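Home | Talks | Repair Evenings | Contact

Opening Up an Old Desktop - speaker notes
Loretta Ridgeway, Dolthorpe Library, Nov 19, 2021

1. Hello and thanks
Thank them for coming out, and thank the Rajput family for the cookies. Ask who has ever taken the side off a computer (last time it was hardly anyone, and by the end they all wanted a turn!). Mention that we looked at 41 old towers in March, and plenty of them only wanted a good cleaning and a bit more memory.

2. Before the panel comes off
Unplug it, hold the power button in for a few seconds, lay the tower on its side. Go slowly here - people are nervous and they'll have stories about a grandson's machine. Let them tell one or two.

3. Finding your way around
Start with the power supply, the gray box, and follow the orange, yellow and black cables down to the green board with DELL on it. Then the two black memory slots with the little white latches. Save the blue latch on the optical drive for last, it's everybody's favorite.

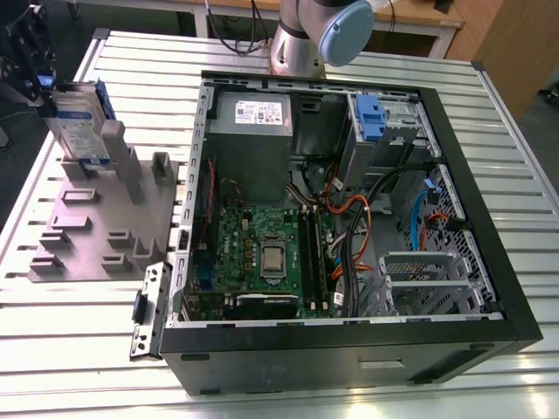 4. Questions and coffee
Pass the loose memory sticks around. Get them back!

Recent talks
Lamps and Plugs at Ferkach Hall
Your First Soldering Iron
The Tirkeo Radio Evening

Contact Loretta | Back to top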